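# Jadora Plaza Set

Outdoor paving and open-ground views, compiled by Orvokki Koskela. Version date: 26 July 2023.

- Images: 3,231
- Sequences: 141
- Held out for testing: 543 images
- Labels: pavement, curb, lawn, building, tree, person, vehicle, sky

Labels are polygons stored as JSON, one file per image. Sky is labeled as one region -- cloud types are not separated.
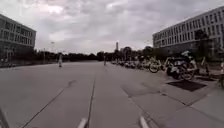
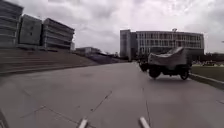 Curb labels cover the raised edge only. The top face and the side face share one polygon, and the lawn polygon starts where the curb ends. Seams between slabs, like the dark lines running across the concrete in the second view, stay inside the pavement class. A covered vehicle gets a single outline, tarpaulin included.

Known gap: bicycles have no class of their own in this version.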